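¿Sirven las demos con pinza de mano para entrenar un brazo fijo?

Stevmont
Estoy replicando un resultado: 200 demostraciones grabadas con pinza de mano, 50 ensayos en el brazo. La tarea es agarrar un aro amarillo sobre la mesa. En el artículo apenas hay fallos y a mí me falla en 16 de los 50. Casi siempre cierra antes de llegar. 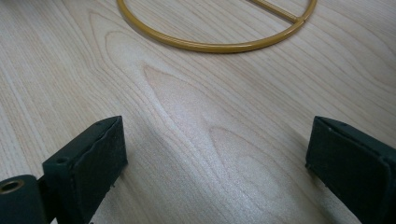
Uso la misma pinza en las demos y en el brazo, y no he tocado los hiperparámetros. ¿Grabo más o cambio algo?

Yaw Bonsu
Mira primero la latencia. En la grabación, imagen y apertura de dedos van casi sincronizadas; en el brazo la cámara llega tarde y la orden también. Mide los dos retardos y descarta las primeras acciones de cada bloque predicho. Después repite los 50 ensayos con las mismas posiciones iniciales, o no podrás comparar.

Droretti
Graba más y ya está.

Adebisi
A mí grabar más no me arregló nada hasta que varié la altura de partida. Revisa también eso.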